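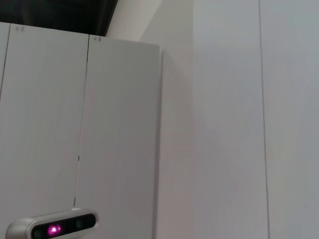 Wadis Two-Arm Collection Kit: seven weeks of folding, bagging and bunching

Reviewed by Brayden Sawatzky

I've been putting off this review because every time I sat down to write it I went and recorded more episodes instead, which probably tells you where it's headed. The Wadis kit is the first setup I've used where gathering examples feels like the fun part of the project. I run a small cloth-handling project, soft goods only, and I need lots of clean demonstrations of two grippers working on one piece of fabric. Fabric is miserable to simulate and it never lands the same way twice, so there's no shortcut. Somebody has to sit there and do it over and over.

What I wanted from a kit was simple to say and hard to find: two arms I can drive by hand, a camera at each wrist, a camera looking down from head height, and recording software that keeps all of it lined up in time. Wadis sells exactly that. You supply the table and the patience.

Setup

Plan on a full day. The arms went on easily, the cabling less so, and the calibration routine is long but pleasantly clear. It moves each arm through a set of poses and tells you in plain words when it doesn't like one. I failed the left wrist six times before I noticed I'd skipped tightening a bracket. My fault! The message even said "check mount," and I'd read right past it.

The printed guide is good up to the point where you power on, and then it sends you to the online docs, which are better written but in a different order. Read both before you start. There's also a quick-start card that I would ignore completely, because it leaves out the step where you set the table height, and without that your first session will be full of fingertips bumping the surface.

The wrist cameras

These are the reason to buy the kit. When you're working a fold, the overhead view loses the fingertips behind the cloth all the time, and the wrist views carry you through. The picture is wide, the delay is small enough that I stopped noticing it, and the mounts haven't drifted since that first bad bracket.
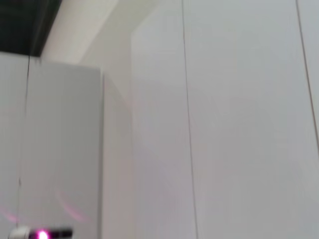 Idle footage is where you have to be a little careful. A wrist camera records whatever the wrist is pointed at, and between attempts mine are often pointed at nothing helpful. I went through an early batch and found stretch after stretch of plain pale wall, a thin dark line or two running down it, and a faint pink arc on the column from the bright magenta light at the bottom of the view. A model doesn't need any of that to learn how to hold a bag. The recorder has a trim setting that cuts the start and end of an episode by arm motion, and it's off when the software is first installed. Turn it on. I'd also pick a rest pose that keeps both wrists facing the table, so even the untrimmed parts show the thing you care about.

If your work area is as bland as mine, you'll find the wrist views have very little to hold onto once they leave the tabletop. I've come to like that, since a plain background means I'm never wondering whether the policy has latched onto a poster. But it does mean my data says nothing about cluttered rooms, and I've written that in the notes that go with the dataset so the next person doesn't expect too much of it.

Driving the arms

Lovely. I don't have a better word. The hand controllers are made by Rovik and sold as part of the bundle, and they have just enough weight to them that you don't twitch. My first hour was clumsy, my second was passable, and by the end of that Friday I was pinching up single layers of cloth and feeling very pleased with myself.

There's a speed limit in the settings that ships fairly low. Leave it there for the first few sessions even if it makes you impatient. I raised mine early and got a run of episodes that looked great live and turned out to be full of overshoots when I played them back — quick grab, little correction, quick grab, little correction. A learning system will copy the corrections along with everything else. I dropped the limit back down, threw the whole run away, and the replacements were far smoother.

My one gripe here is finger force. You get a number on the screen, and that's all. With thin fabric I can go by eye, but with anything bulky I'd love some feeling of resistance in the hand. I know that costs money, and at this price I'm not going to sulk over it.

Working with real fabric

My test object for most of this review has been dark teal cloth, chosen because it stands out so well against a white table. That's a tip worth stealing. With pale cloth on the same surface I had trouble seeing the edges in playback, and if I can't find the edge I doubt the model will do much better.

The part I spent longest on was the long twisted strands. A rolled strap doesn't behave like a flat sheet at all. It swings, it curls over the side of the table, and it sneaks out of view while your attention is on the main bundle. I made a point of recording starts with the strap in all sorts of positions, including awkward ones, and I'd urge anybody else to do the same. If every demo begins with the strap laid out politely, you'll get a policy that only works on polite straps.

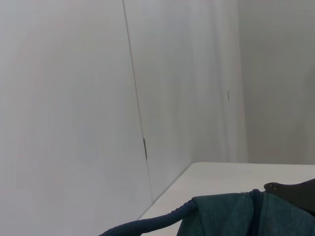 Recording and labeling

The recording software is called Cokance, and I was ready to dislike it because I dislike most of these. It won me over in an afternoon. One pedal starts an episode, the same pedal ends it, and a second one marks it as a failure. You never take your hands off the controllers. After each attempt you get a short replay with all the camera views side by side, and you can keep it, bin it, or flag it for later.

Failures deserve a word. I used to delete mine. Cokance nudges you to keep them with a tag, and I've changed my habits: a dropped bag followed by a clean recovery is one of the more useful things I can record, so long as it's labeled as a recovery. I split mine into three tags (slip, miss, tangle) and haven't needed a fourth.

My best session so far gave me 96 episodes I was happy to keep. I took breaks, stretched, drank too much coffee, and the software never dropped a stream. On my old homemade rig I'd have lost a chunk of those to a camera falling asleep.

Export is quick, and the files come out with sensible names. The text instruction for each episode goes in its own field, and you can save a list of phrasings for the same task and have it rotate through them. Small feature, big time saver. I only wish it had a search box, because scrolling through a long list of sessions for the one you half remember gets old.

For bagging work, the overhead view is the one I review first, even though I sang the praises of the wrist cameras a few sections back. It tells me in a second whether both grippers are sharing the job or one is doing all of it and the other is just hanging around nearby.

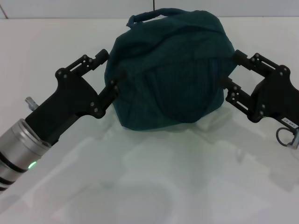 Once I started sorting on that, my keep rate changed a lot. I was rejecting episodes I'd have waved through before, ones where the task got done but only one side was pulling its weight, and the remaining set is much more consistent. Two arms are only worth the trouble if the examples show both of them doing something. I now add a quick "shared" or "one-sided" note at replay time, and it takes hardly any effort with the side-by-side view.

Keep an eye on your table surface, too. Mine is glossy and it picks up soft reflections of the grippers in the overhead picture. It hasn't hurt my results in any way I can measure, but if I were buying a table today I'd go matte.

Support

I wrote to support twice. The first time was about a license that wouldn't activate, and I had a fix the same afternoon. The second was a question about replacing fingertips, and the answer took longer but came with a proper drawing attached. I bought my kit through Mathebula, who were friendly and packed it like it was going over a waterfall.

Who should get one

If you're doing two-handed tasks and you care about clean demonstrations, I'd put this at the top of your list. People working with soft stuff will get the most from it. If you only need one arm, or your objects are rigid and easy to see from above, you could spend less and be perfectly happy.

Good: wrist cameras, the weight of the controllers, pedals, instant side-by-side replay, failure tags

Not so good: no force feedback, trim switched off on install, no session search, that quick-start card

I'm starting on drawstrings in April and will add a note here when I have enough episodes to say how the fingertips cope with thin cord.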